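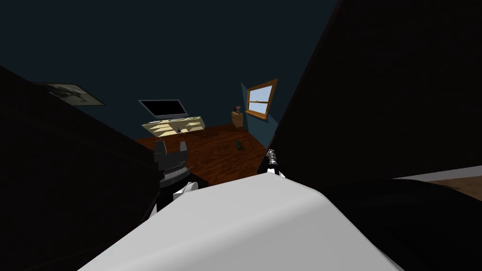 The simulated bedroom seen from the robot's head, with a desk, a window and something small and green on the floor.

I sat in on a budget meeting in June where four grown adults spent most of an afternoon arguing over whether to buy one robot or two, and the word "door" never came up. I've been stewing about it ever since, so forgive me if this runs on a bit.

The place is Rarnosholm, a supported housing scheme I've been helping with its equipment planning. They want a robot with two arms that can potter about in the bedrooms, pick things up off the floor and put them somewhere sensible, so that people who can't bend easily don't have to. It's a lovely idea and I'm all for it! What bothers me is the order in which the money gets spent. Everybody starts with the robot. They ring the supplier (Jandico, in our case), get a quote, swallow hard, and then build the whole budget around that one enormous line, with whatever's left over going under "setup and sundries".

I think that's backwards. I'd start with the simulation, and I'd pay for it properly, as its own line with its own person attached.

Olga Cabral, who chairs these meetings and has to sign things, put the other side very well. A simulation is a computer game, she said, and she can't put a computer game on the asset register. Fair enough. You can't stand next to it for the newsletter either. But the quote for modelling the bedroom, plus running the two arms about in it for a few weeks, came in at £3591, and the delivery charge and service plan on the robot together were more than that. We'd have nodded those through without a murmur.

I've now spent several evenings watching the runs with Joaquín Farías, and I've learnt more about what we need to buy from those than from any brochure. Take the body. When you look out from where the head camera is, a great pale dome of chest sits at the bottom of your view and the arms loom in on both sides like the blinkers on a carthorse. The bit of room you get between them is tiny. I'd never once thought about that. I'd been comparing how much each arm could lift, as if we were buying a forklift, when the question for a cluttered bedroom is how much floor the thing can see while its arms are up. A second camera lower down is a cheap extra if you order it at the start and a miserable one if you don't. Ours wasn't on the quote at all.

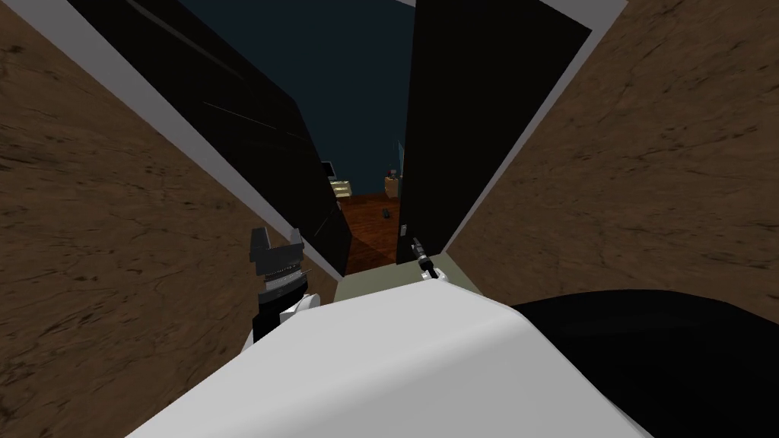
And then there are doors. I went round Rarnosholm with a tape measure and a notebook afterwards, and there are 27 doors on the ground floor alone, with 3 different kinds of handle and latch. Some have a raised strip across the threshold that I step over without noticing. Every one of those is a cost to somebody. Either you pay for a gripper and software clever enough to cope, or you pay a joiner to make the doors easier, and I'd bet my lunch the joiner is cheaper. But you have to know before the money's gone, and the joiner has to be in the plan.

Chiamaka Aliyu, who does our accounts, asked me the best question of the lot. How many good tries in a row would we want to see before we'd sign the order? I said 100, mostly because it sounded stern. She wrote it down, and now it's a condition, which serves me right. I still think it's a decent way to buy something. We'd never take on a minibus without a test drive, and yet people will commit several years of an equipment budget to a robot on the strength of a two-minute film made in the supplier's own showroom, with the supplier's own very tidy carpet.
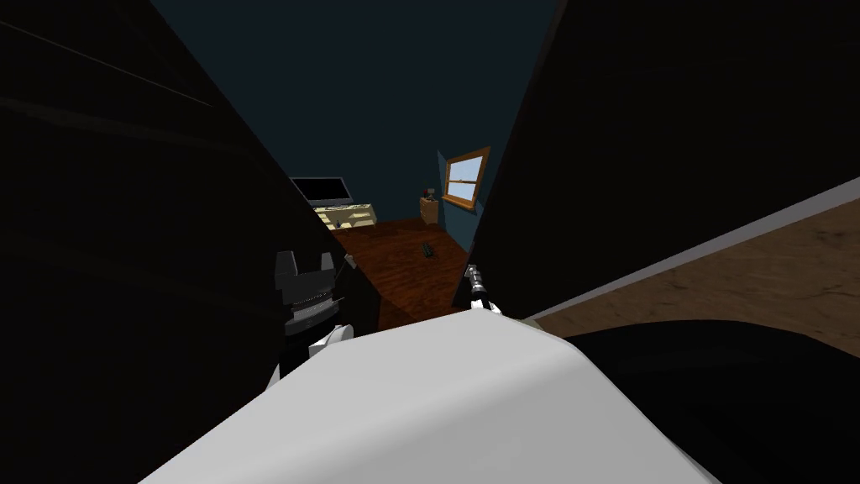 I should be fair about what a simulation won't tell you. Our pretend bedroom has hardly anything on its floor. Real bedrooms have slippers, phone chargers, a dressing gown that's slid off the chair, and quite often a cat. The light is different, the planks are too perfect, and no amount of modelling will tell you how Mrs Whoever in the end room feels about a machine coming in while she's having her tea. Lucrezia Orlandini, who manages the flats, keeps saying this and she's right. So I'd put money aside for a proper trial with residents as well – and I'd put it aside now, before the big line eats it.

If you're doing your own sums, my advice is to ask the supplier for the robot's price last. Get the simulation quoted, get the doors looked at, and work out who's going to be paid to look after the thing when it sulks in a corridor at seven in the morning. We hadn't costed that person either. Olga has given me until the next meeting to come back with a figure.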